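Vokex Community Help > Home and Small Spaces > Shared rooms

Cut flowers on a small round table: what else can stay on it?

Posted by tkachuk_room2
Status: Resolved
Views: 1,419

We run a shared daytime room on the ground floor in Drivutville. It has big windows, a hard gray floor and a mix of white and light wood tables. I look after the small round table, which has a pale wood top with a clear coat of unknown type. At present it carries a vase of flowers, a drinking glass and whatever jar somebody last put down.

Two problems. The vase has left a dull ring in the finish, and the table gets bumped when the room fills up in the late morning. The vase is tall and I would like to keep it. I want to know how to treat the ring, where on the top the vase should stand, and whether small items should go in front of it or somewhere else. The top is 80 cm across. Replacing the table is not in the budget.

Posted by Gillespie Crichton
Marked as accepted by the poster
Member since October, 226 replies

Take the ring first. A dull or whitish ring on a clear-coated top is usually moisture held in the finish. Clear the table and leave it dry for a day or two. If the mark is still there, lay a dry cotton cloth over it and pass a warm iron across the cloth for a few seconds at a time, no steam, checking after each pass. Stop as soon as the ring fades or the coating feels soft. A dark ring is a different case: water has reached the wood, and the coating has to come off before the stain can be treated. Don't sand until you know which one you have.
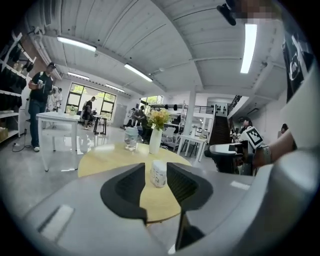

Placement depends on which side people use. A tall vase has a high center of gravity, more so when the water is low and the stems are long, so it should stand well in from the edge and away from the side where people reach across. Low items go on the near side, where a hand can get to them without passing the flowers. The arrangement with the little white jar in front of the tall vase of yellow flowers is sound for that reason, and a glass to one side of the vase is fine if there is a hand's width between them. Keep the glass on its own coaster.

Fill the vase to two thirds. Below half it becomes noticeably easier to tip. Under it use a cork disk with a sealed underside — plain cork passes water through and you will get the same ring again, only wider. Felt is worse.

For the bumping, check the feet before you move anything. On a smooth hard floor a light table slides when it is brushed, and the vase goes over when the table stops. Rubber pads under the feet cure most of it. Any power leads should run along the wall and be taped down where they cross a walkway.

Posted by stavari_9

Just get a heavier vase. We have a stone one and it has never moved. Weighs a ton though so changing the water is a pain.

Posted by lowshelf

Agree on the cork. One addition: if the table stands near a window, turn it a quarter turn every month or so. Pale wood yellows in daylight, and a vase that never moves leaves a lighter circle that no iron will remove. I learned this on a birch top and ended up refinishing the whole thing.

Also the 3,000 grit pads sold for polishing car paint will even out the sheen after the iron, used wet with very light pressure. Test on the underside first, if the underside is coated.

Posted by tkachuk_room2

The ring was white. Six passes with the iron and it is gone except for a faint arc on one side — I can live with that. Rubber pads are on. Cork disk ordered.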